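How I'm teaching a robot arm to hang things up

Do you ever forget where you put your keys? I do, all the time! So this November I started building a helper for it. I work at the Zundside workshop, which is a big shared room where anyone can come and make things, and my project is a robot arm called Rarkow.

Rarkow's job sounds easy. Pick up a card, carry it to the key rack and hang it on a hook. You could do that while eating a sandwich. For a robot it's really hard, and I've been at it for 9 weeks.
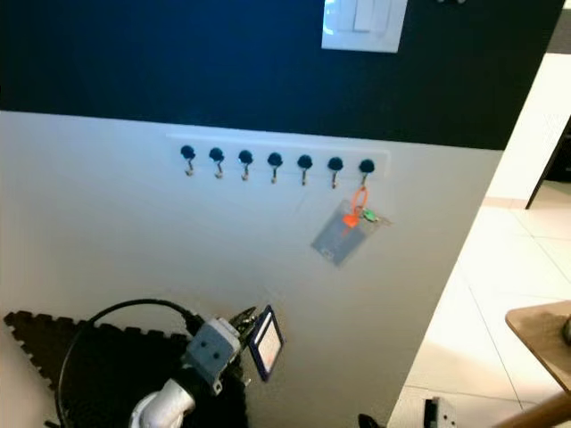 Let's start with holding. Your fingers are soft and they can feel when something is slipping. Rarkow has a gripper, with stiff fingers that squeeze together like tweezers. Squeeze too gently and the card drops. Squeeze too hard and it bends (sorry, library card). I tried more than 600 squeezes before I was happy with the setting.

Then there's seeing. A camera looking from far away is good at finding the rack, but it's not much use for tiny movements – imagine threading a needle from across the room! So there's a second camera, down by the gripper, for the close-up work.

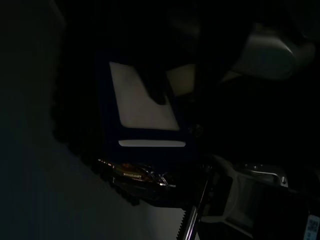

Light matters a lot too. A camera needs it just like your eyes do, and a shadow can look like a solid thing if you're a computer. My program is called Melnyk, and it has to guess which is which. It still gets muddled.

Want to try being a robot? Shut one eye, put on thick gloves and hang a key on a hook. It took me 5 goes!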